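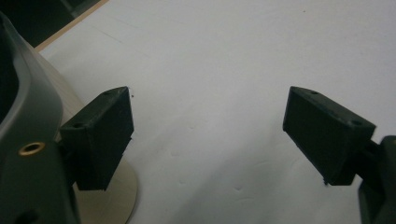
A reader at Jadside writes that sunflower hearts vanish from her feeder by noon while the nyjer goes untouched, and asks whether the ports are at fault. Usually the seed is stale. Work through the steps below before buying a new feeder.

Cleaning and refilling a nyjer feeder

1. Empty the tube and discard any seed that has clumped. Nyjer older than 12 weeks dries out and finches will leave it.

2. Take off the base and perches. Soak all parts in warm water with a mild disinfectant for 40 minutes. The Gernach tube has a fixed upper baffle; use a bottle brush on that section.

3. Rinse twice and leave to dry fully. Damp seed blocks the slots. 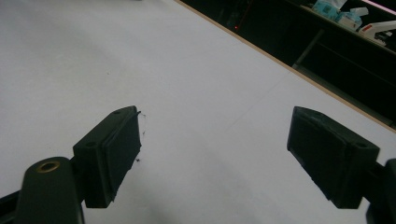 4. Refill to one third only. Top up when the level falls below the second pair of ports.

5. Rehang at 2,000 mm, clear of dense cover. Move the feeder to a new spot each March.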